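Drakitz - hand-held grippers and the recordings made with them

Built at the Grirnholm shared workshop. Version 3 of the hardware, second release of the recordings. 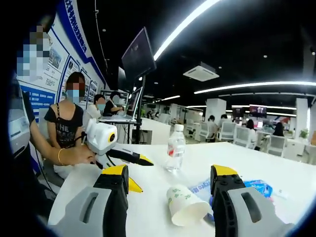

Ngozi Jibrin asked after the first release whether one gripper would do, as her bench at home has no room for two people. It will. Every script runs with a single unit plugged in, and the two-unit mode has to be switched on in the settings file. About a third of the tasks are meant for two units and you would have to leave those out.

What is in here

hardware/ has the drawings, the printable parts and the parts list.
firmware/ has the code for the small board that reads the finger opening.
record/ has the program that saves video and finger opening together.
check/ has the scripts that look for broken recordings.
recordings/ holds only an index. The files themselves are too big for this folder and are handed out on a disk, see Getting the files.
notes/ has build notes by Musa Okoro and Olanrewaju Adeleke. They are in date order and have not been tidied up.

Building a gripper

Print the left and right fingers from the version 3 folder. The version 2 fingers look much the same but the pivot hole is in a different place and they will not close fully. If you have both sets lying about, write the number inside the shell with a marker.

The tips are separate parts and go on last. We use yellow for them and the checking script expects yellow: it finds the tips by colour in each video to work out whether the opening has been logged properly. If you print them in another colour, change tip_colour in check/settings.txt. Orange has been tried and was confused with skin under warm lamps. Green worked.

Fit the pivots before the housing. Tighten each one until the finger stops dropping under its own weight, then back off a quarter turn. The two fingers should meet in the middle when closed. If one arrives first, the linkage is on the wrong tooth. Take it off, move it along one and try again.

The lens goes in from the front and the ring holds it. Do not glue the ring. Musa did on the first unit and had to cut the front off to clean the glass.

Run the cable out of the back and leave a loop of slack before the first tie. Most of our lost recordings came from a plug that had worked halfway out while somebody was reaching across the table. Cable longer than 5 metres gave dropped frames on the older laptop and was fine on the newer one. We have not looked into why.

Allow an evening for the first gripper and less for the second.

Setting the zero

Do this every time the unit is plugged in.

Start record/zero.py and wait for the number to settle.
Close the fingers until the tips touch, without squeezing, and press c.
Open them as far as they go and press o.
Close them again. The reading should come back to within 10 counts of where it was. If it does not, a pivot is slack or the magnet has moved.

The zero is saved next to each recording. Please do not copy one from a previous session, even if it looks the same. Lợi Đặng found a batch where this had been done, and the whole batch had to come out of the first release.

Making a recording

Clear the table of anything that is not wanted, lay out the objects for the task, and start with the fingers open. One recording is one attempt. Failed attempts are kept and marked with f in the result column. A drop followed by a second pick counts as one attempt, marked with r.

The objects are ordinary things: paper cups, drinks bottles, packets, sponges, pegs, a few tins. Paper cups get soft after a while, so swap them when the rim no longer springs back. Bottles are recorded standing and lying down and these are different tasks in the index. Crumpled packets are listed under soft, whatever was in them.

With two units, decide who has A and who has B before starting and keep to it for the session. Unit A gives the time for both. If B is started first the files will still be written, but the offset will be wrong and the check script will reject them.

Move at the speed you would use for a full mug. Quick movements blur, and the arm in the workshop cannot follow them anyway.

The recordings

There are 769 recordings in this release. Of these, 40 are set aside for testing and are marked t in the index. Please leave them out of any training so that results can be compared with ours.

Each recording is a folder with:

view.mp4, the video from the gripper
opening.csv, time and finger opening
zero.txt, the two readings from the zero step
result.txt, one letter: g, r or f

Two-unit recordings have an A and a B copy of the first three.

Known problems

- Cups are over-represented. They were what we had most of.
- The lighting is overhead in nearly all of the sessions. Models trained on this set have done badly near a window.
- Opening values below zero appear in some files where the fingers were squeezed hard. They are real readings. Clip them if they get in the way.
- The result letter was given by whoever held the gripper, and people differ. Olanrewaju marks a nudge as r, Lợi does not.
- Some of the early soft tasks are listed under the wrong object. Corrections are in index_fixes.csv and are applied by the loader, but not if you read the index by hand.

People in the videos

Bystanders turn up in the background of many videos. Faces are blurred or pixelated by a script and then looked over by a person. If you find one that was missed, send the folder name and the time to Ama Ayaaba and do not pass the file on. Sound was never recorded.

Getting the files

Bring a disk to the workshop or post one to the Grirnholm address with return postage. Format it first. Copying takes most of an afternoon, and Ama does it on the same day as the shop accounts, so expect to wait a week or two.

Changes since the first release

Fingers redrawn, pivot hole moved.
Two-unit mode added.
Bad zero batch removed.
Result letter r added. Older recordings were gone through again by Lợi and relabelled.
The loader no longer needs the index to be sorted.

Still to do

A cover for the board. A proper strain relief for the cable - the tie is a stopgap. Musa wants to try wider tips for flat packets and there is a drawing in hardware/drafts, not yet printed.

Use the drawings, code and recordings for whatever you like. Say where you got them if you publish something, and send back any fixes to the drawings.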